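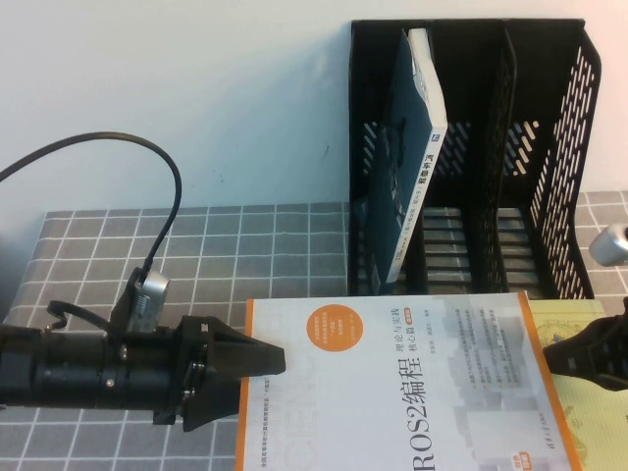
One book in the file organizer, April.

When I moved to Odholm I had two suitcases and 323 saved articles on my phone. I planned to read them all in my new evenings. After one year the number was 2,217 and I had read maybe the ones about soup.

I want to write a little about how I stopped saving and began reading again, because my cousin asked me and I gave her a bad answer on the phone.

In my first language I was a fast reader. In English I am slow, and for a long time I was ashamed of it. I would start a novel, meet a word like "wainscot", look it up, and by then the man in the story had already left the room. So I saved short things for later. It felt like reading, but without any of the pleasure.

The change came from Graham Gosling, my neighbor in the Matmont building. He lent me a thick novel called Ernness, about a family who runs a ferry. I told him I would need three months. He said the ferry was not going anywhere. I laughed only the next morning, when I understood it.

I read it at the kitchen table from half past six until the rice was done. I made one rule for myself — no dictionary before the end of the chapter. I wrote the unknown words on the back of a receipt, and at the end I looked up only the ones that still bothered me. Often it was just two. "Wainscot" I still did not look up, I think it is something on a wall.

It took me nearly four months, and the middle part is too long. There is a whole chapter about the price of rope. But I remember the mother, and the winter when the river froze, and how she carried the mail across on foot. From the saved articles I do not remember a single person.

In spring I deleted the list. I was nervous, I even asked myself if I should keep the soup. Then I went back to books from home too, and there I found a small surprise: I had become slower in my own language as well, and I like it. I notice when a sentence is good.

Now Graham has given me Goodall, by the same author. It is thinner. There is a map on the first page, so I suppose somebody is going to get lost.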